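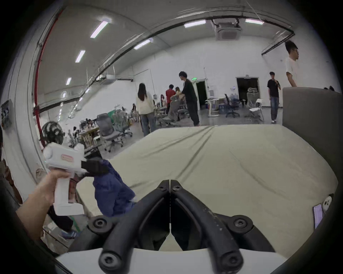 March, first cold start, 7.40 am

Car had been outside all night with the battery on the tender. Ambient was low enough that I scraped the windscreen with a loyalty card, the proper scraper having been lent to someone. Cranked for longer than I'd like, caught, ran on what sounded like three cylinders for a bit, then sorted itself out. Amber engine light on, as it has been since the recall work.

For anyone picking this up later: this is the Eron diesel wagon, the one that came back from the dealer with the new emissions software and a complimentary car wash. The owner's complaint is that it now drinks more, pulls less and regenerates the particulate filter whenever it feels unloved. The dealer's position is that the car is performing to specification. Both can be true, depending on who wrote the specification.

The owner wants a report he can wave at Nimus, who are handling claims for the manufacturer and have so far offered him a voucher for genuine floor mats. He already has floor mats. He has asked us for numbers.

Baseline

Logged the drive out to Illthorpe and back, same route as before the update, same tyres, pressures set cold. I have the old logs from when we did his timing belt, purely by accident, as I'd left the logger plugged in and forgotten it. This is now being described in the workshop as foresight.

Things I noticed before looking at any data:

Flat spot just off idle in second. It wasn't there before, or if it was I was a more forgiving driver.

Cooling fan running on after shutdown, twice. Classic interrupted regen. Owner does mostly short trips to the school and the shops, so the poor filter never gets to finish a sentence.

Fuel smell on the dipstick. Faint. Sudheer Varma says he can't smell it, but he also can't smell the bin in the lunch room.

Regen interval

Old logs: the filter went a bit over 200 km between regens on this route. New software: two regens in one out-and-back, the second starting while I was queuing for the roundabout. I checked the distance counter three times and then checked it on the other scan tool, the Chou, which costs less than the good one and is right more often. Same answer.

Soot model may simply be more pessimistic now. If you run more exhaust recirculation to bring the nitrogen oxides down, you make more soot, and the filter has to be burned off more often, and that takes fuel, and some of the fuel ends up in the sump. Everyone on every forum has worked this out already, in capital letters. Still worth showing on this car with this car's numbers.

Differential pressure across the filter is normal at idle and normal at 2,000 rpm under light load. So it isn't blocked. Ash estimate is reasonable for the kilometres. I'd half hoped it would be blocked, because a blocked filter is something you can put on an invoice.
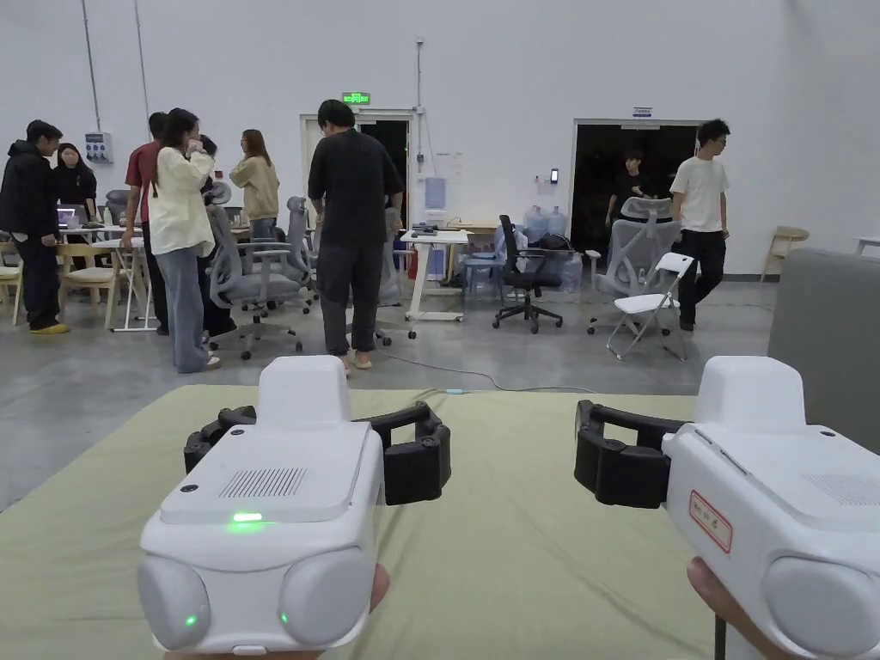

EGR valve

Pulled the connector, looked at it, put it back. Commanded position against actual is tracking fine when warm. When cold it lags, and there's a small hunt at part throttle that lines up fairly well with the flat spot in second. Might be carbon on the seat. Might be the new map asking a tired valve to do more than it was ever asked to do in its youth – I know the feeling.

Did not take it off. Two of the bolts are behind the coolant pipe and the third is in a place reachable only by the person who designed it. If we remove it we'll want a gasket set on the shelf first. Sudheer has rung for a price and was put on hold with the manufacturer's jingle, which he's now humming.

Also worth noting, the owner's warranty letter says the valve is covered for the extended period provided it's "replaced as a result of the update". The dealer is the one who decides what's a result of the update. I've read the letter twice and it's a lovely piece of work.

Oil

Took a sample and dropped it in the post to the lab. Level is above the max mark by a good few millimetres. He hasn't topped it up, he's not the type; this is a man who keeps his servicing receipts in plastic sleeves. So it's making oil, as they say, and it isn't making it out of goodwill.

Recommend shorter oil change intervals whatever the lab says. He'll ask if Nimus will pay for the extra changes. They'll send him another voucher.

Fuel consumption

Don't trust the dash readout, never have. Filled to the first click at the same pump before and after. One run proves nothing and I'm writing that down so I can't quote it later at the barbecue. Need at least 5 runs, same driver, no headwind heroics. Sudheer to stay off the list of drivers; his right foot was assembled at a different plant.

The first run does look worse than the old logs. Leaving the figure out until there are others to keep it company.

Code

The amber light is for the reductant quality sensor. Cleared it, came straight back at the next key-on. Tank was topped up at the dealer. Test strip says the fluid is fine. Heater circuit in the sender reads open on my meter, so the sender's probably cooked and the light has nothing to do with the rest of it. Awkward for the report. I'd prefer one villain.

To do

Gasket set price, and whether it comes without the jingle.

Check sender part number against the revised one. There's always a revised one.

Repeat the Illthorpe run with a full 40 minutes on the highway to let a regen finish, then look at what the interval does when the filter's had its fair go.

Ask the owner for the original recall letter, not the second one. The first apparently promised "no noticeable effect on driving characteristics". He's noticed.

Find out who has the scraper.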